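Marnholm white worktable

I've had the Marnholm in the workroom since June 2021, and it has turned into the table everything gets dumped on, mine and everybody else's. I sell a fair few of them through this page now, so I thought I'd write down what I tell people when they ring up, instead of pasting in the maker's blurb (which is mostly about "solutions" and doesn't mention whether you can get your knees under it).

You can, by the way. I'm on the tall side and I sit at mine on an ordinary office chair with the arms taken off.

The table comes as separate top panels on a shared underframe. You can buy one panel and use it as a desk, or put two together for a proper bench, which is what most people go for and what I've got. The panels pull up tight with a pair of bolts from underneath. Do them finger-tight first, run your palm over the join, nudge whichever side is proud, then tighten. I rushed mine the first time and had a little lip that caught every sheet of paper I slid across it. Ten minutes with the spanner and it was gone!

The white top is the thing people ask about most. It's bright. If you've got strong ceiling lights it bounces a lot of that back at you, lovely for fiddly work and a bit much on a winter evening if you're only doing your invoices. It does show marks too. Smudges wipe away with a damp cloth and a drop of washing-up liquid, but scuffs from dragging metal things about are more stubborn, and I've stopped chasing the faint ones. If you want a top that stays looking new, have a look at the Treltero in grey, it's much more forgiving (and a bit dearer, sorry). 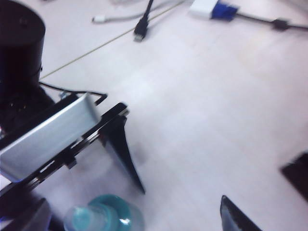
White top in use, with a teal bottle at the front and the usual clutter along the back.

Small bright things are easy to find on it, and dark things even more so. I used to lose black screws on my old brown bench every single day. Cables show up as well, so you'll want to decide early on where yours are going to run. The Prata cable tray hooks on to the back rail and takes a four-way extension with room to spare. I'd order it with the table, as fitting it later means lying on the floor with a torch.

Bits you might want to know before ordering:

Order code for a single panel with frame: 438
Order code for the two-panel set: 435
Prata cable tray: 421
Sekent levelling feet, set of four: 536

About those Sekent feet. The standard ones are fine on a flat floor, but my floor is an old one and slopes towards the door, so round things rolled off to the left until I swapped them. They screw straight into the same holes and you adjust them by hand. Get them if you've got floorboards, don't bother on concrete.

Delivery is to the kerb, and the panels are heavier than they look, so have a second pair of hands ready. The frame comes in its own box and sometimes turns up a day after the tops. The corners are packed in card, and it's worth peeling that back and checking them while the driver's still there.

We're out of the two-panel set just now and expect more in July. Single panels are in stock, and two of those bolt together in just the same way, but you'll end up with a spare pair of legs. I've got mine in the shed holding up the seed trays.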